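Sulura Basketball to Open Season With 12-Player Roster, Working Scoreboard

The Sulura basketball club will begin its December schedule with a full roster of 12, new lights over the visiting bench and a scoreboard that shows both teams' points at the same time. The club considers all of these to be upgrades.

Home games move this season to the Orel Fieldhouse, which seats 2,750. Last year's gym seated fewer, and a fair share of those seats faced a wall. Tipoff for every home game is 7 p.m., and doors open at 6. Fans who remember last season's habit of starting whenever the second referee found parking should set their watches accordingly.

The team finished its last campaign on a losing streak the front office has chosen to call "developmental." Three starters return, along with the sixth man, who has asked to be called something else. The coaching staff plans to play faster, shoot earlier in the clock and foul fewer people at half court.

Sulura opens against Yao, which won all three meetings last year and was very polite about it. The return game is in Yao later in the month. A fan bus will leave from the fieldhouse lot at 3 p.m. and will come back whatever the score is.

Single tickets and season passes are on sale at the fieldhouse box office. Season passes cover every home game and include a rain poncho left over from the club's one outdoor exhibition. Groups of 30 or more get a reduced price and their own section, well away from the band.

Family night is set for the second home game. Children's activities start when the doors open and run through halftime in the east lobby, where the popcorn is also sold.
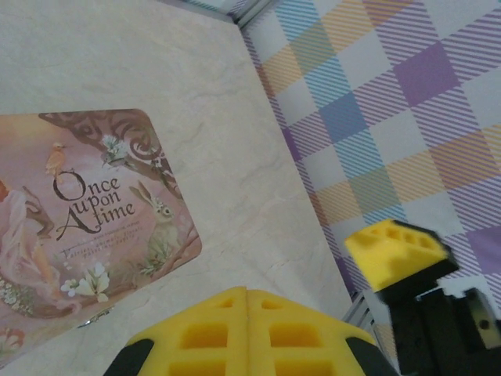 The "Once upon A time" card, with its curly script title.

Parking at the fieldhouse is free. The lot off Sternudum Road fills first, and the one behind the building is a longer walk but has fewer geese.

Media credentials can be picked up at the box office window on game days until tipoff. Press row has outlets this year. Please bring your own chair cushion.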